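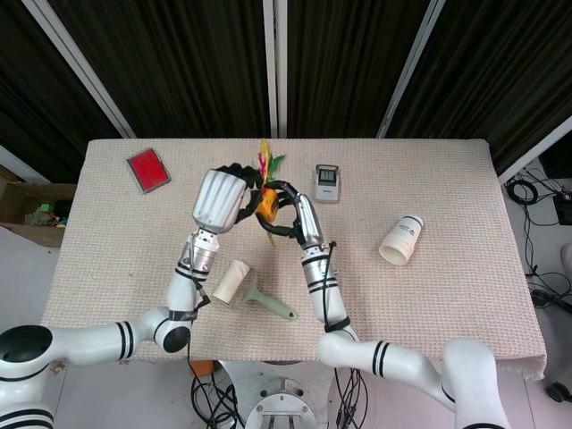

Clive Pearce asked last week why the hands take up more of the budget than anything else on the list. They are priced per hand, and a two-arm station needs a pair plus a spare.

Week 6: planning the purchase

Quote from Miletov: arms and base only. Hands, cables and delivery are separate lines.

Small items for handling tasks (paper cups, lint rollers and so on): £269 for the year. Put this under consumables.

Table, cloth and curtains: £700. Often left out – please don't.

Repairs: hold back £1,000. Fingers wear first.

For Saturday: bring a one-page budget with running costs on a separate line. Jade Nuttall has the blank forms.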